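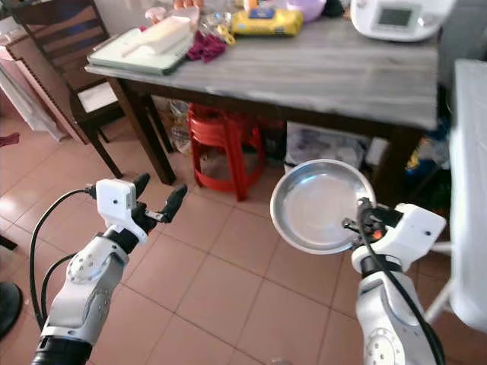

Rolling and Baking Cracker Dough

Kitchen basics / Doughs / Page 6

Cracker dough is low in water and tears easily if it is rolled too soon. Mix it, wrap it, and leave it at room temperature for 35 minutes before rolling.

Weigh out 700 g of all-purpose flour. Add salt and oil, then water in small additions until the dough holds together when squeezed. Stop there. A sticky dough will spread under the pin and shrink in the oven.

1. Divide the dough into six pieces. Keep the unused pieces covered.
2. Dust the board lightly. Flour left on the surface bakes dry and tastes raw.
3. Roll from the center outward, turning the piece a quarter turn after every two passes.
4. If the dough springs back, leave it for five minutes and start again.
5. Prick the sheet all over with a fork, cut it, and move it to a flat pan.

Bake until the edges brown. Thin spots color first — pull those crackers early and return the rest to the oven.

Cool fully on a rack before closing the tin. Crackers that soften overnight can be dried for a few minutes at 121 °C.

Recipe tested by Joaquim Loureiro, Stekbridge. Revised April.

Next: Seeded crackers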